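Sorting out the odds-and-ends bin

Every house I have ever lived in has had one of these bins. Ours sits on the carpet by the back door, and by July it has swallowed garden toys, picnic cups and whatever cleaning brush went missing in spring. I do mine on a Tuesday evening now, with the radio on and a cup of tea going cold beside me, and I rather look forward to it.

Start by taking everything out, yes, everything, and give the bottom a wipe with warm soapy water. Scuffs won't shift and I have stopped trying. Then decide what the bin is for. My friend Arlindo Guerra, who grew up in Guimarães and keeps a far tidier house than I do, has one bin for outdoor play and another for cleaning things, side by side.
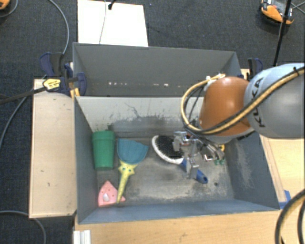 Long-handled brushes are the awkward ones. If yours has a hole in the end of the handle, do hang it up – a plain hook at 95 cm suits us nicely, low enough for the children to reach. Bristles keep their shape much better that way than squashed under a heap of spades.

Beach toys want a good rinse before they go back, as sand gets into all the little ridges. Stand them on an old towel for 8 hours or so (overnight is easiest) and put them away in the morning. Plastic cups can go inside one another, wide end up, and small shovels slot in down the side.

Anything you haven't touched since last summer can go in a bag for the charity shop. Ours went to the one in Idness, along with two buckets and a kite I was sorry to part with.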